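Music videos have eaten the songs, and I say that as somebody who loves a good video. Every single now gets announced by who's going to be in it. The face comes first, then the outfit, then the teaser for the teaser, and somewhere down in the fourth paragraph you might find out who wrote the thing. I read one of these for the new Fomero single back in August and had to go looking for the singer's name!
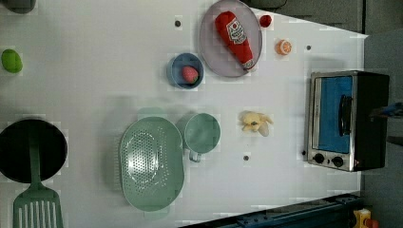
Apolline Besnard thinks I'm being a grump about it, and she wrote back that half the songs she loves she only found through the video, and would I please remember that I bought my first record for the sleeve. Fair enough (I did, and it was awful).

But a sleeve sat still. You looked at it while the music played, and then you went and made a sandwich and the music was still going. 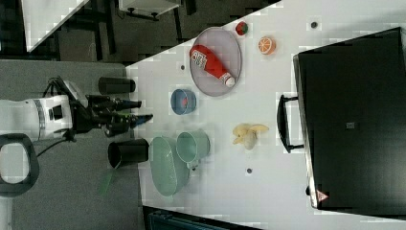
What bugs me is how the songs are getting built for the clip. Long quiet opening so the star can walk along a beach, big drop for the slow-motion turn, and then a bridge that makes no sense at all unless you're watching two people argue in a parked car. Try it on the radio while you're driving through Brurkstead. It's just a gap!

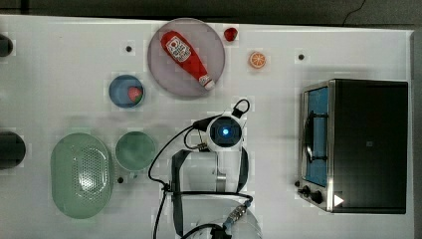
My favorite song this year has no video. Hervé Millet put it out himself, five minutes of guitar and a voice that cracks in the second verse, and last I checked it had 607 plays. I'm probably 333 of those. I have my own pictures for it by now, mostly a night train into Bragança that I never took. 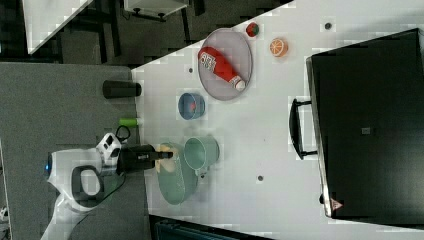 And if he ever does get the money for a proper shoot, with a famous face gazing out of a window, I'll watch it, of course I will. I'd just like to keep my train.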